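# Setting Up the Bunar Hand: An Interview with Viorica Nedelcu

Ondwood offers the Bunar hand as a retrofit kit for laboratories and training centers that already own a robotic arm. The kit has been under evaluation at Alosier since June. Viorica Nedelcu leads the evaluation and met with Sofia Frade on a Wednesday morning to discuss the first results.

Ms. Nedelcu began with the matter of installation, which occupied her staff longer than the printed guide had suggested. "The guide allows three hours," she said. "Our first installation took 11. Most of that time went to cable routing. The mechanical work was finished before lunch."

The supplier has since revised the relevant chapter. According to Ms. Nedelcu, the new version contains a routing diagram for each supported arm and states how much slack must be left at the elbow. She considers the change sufficient for a technician with ordinary experience, although she would still advise a purchaser to set aside a full day.

Asked why Alosier had selected a hand with fingers when a two-jaw gripper would cost less, Ms. Nedelcu referred to the range of items her department is expected to handle. "We were changing jaws several times in a shift. For one part, repeated all day, I would still buy the jaws. Our work is mixed, and the changeovers had become the larger expense."

The evaluation follows a written protocol of 20 tasks, prepared jointly with Barbu, the regional distributor. Each task uses common objects and a plain tabletop, and each is repeated on separate days by different operators. At the time of the interview, 16 of the tasks had been signed off. The remaining four concern thin or flexible items, and Ms. Nedelcu declined to predict their outcome.

She spoke in more detail about the handling of small blocks, which the protocol places early. "A block is a fair test of the thumb. If the thumb arrives late, the block turns, and the fingers close on a corner. We adjusted the thumb timing twice before we were content with it." The adjustment is made in the setup software and does not require the hand to be removed from the arm.

Ms. Nedelcu was less satisfied with the documentation of error codes. Several codes share a single entry in the manual, and operators have had to telephone Barbu for clarification. She has asked that a complete table be supplied before the evaluation closes.
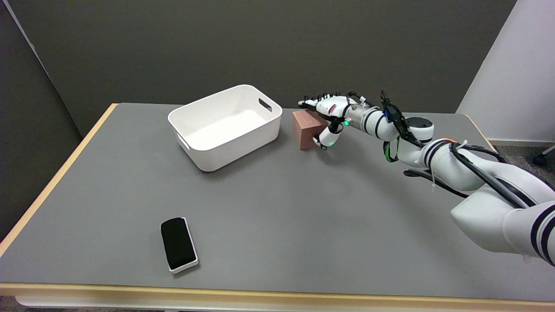

The hand at a wooden block, with the storage bin and eraser also on the table. 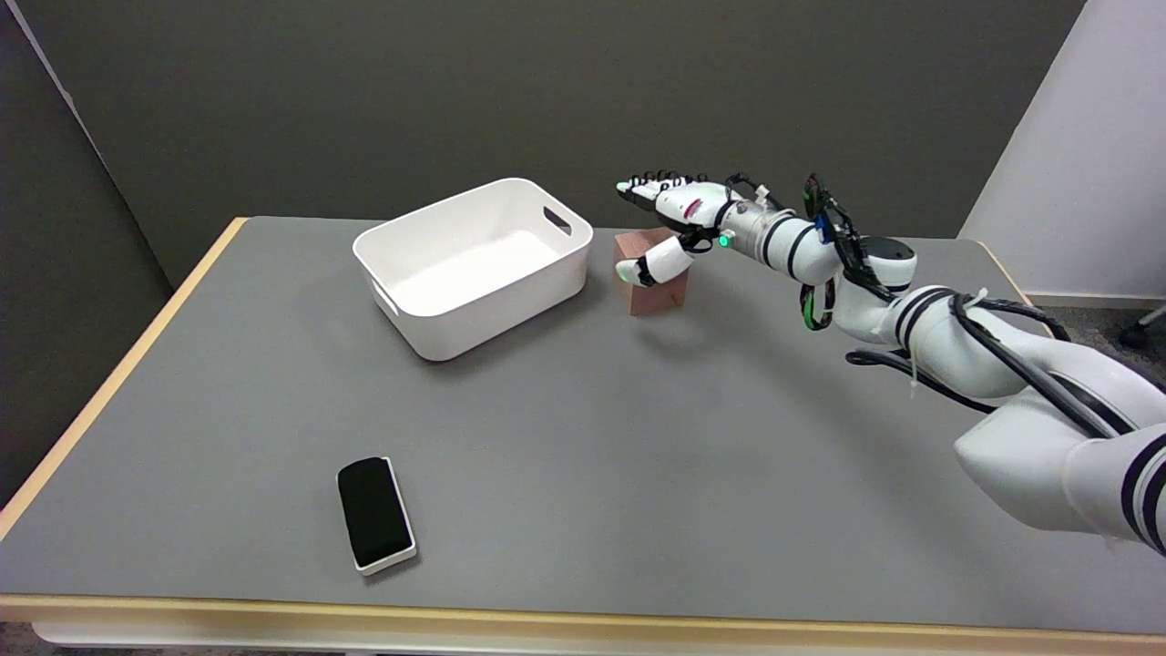 **Can the kit be returned if it proves unsuitable for the purchaser's arm?**

Returns are accepted by Barbu within 20 days of delivery, provided that the mounting plate has not been drilled or altered. The purchaser pays for return shipping, and the software license is canceled when the kit is received.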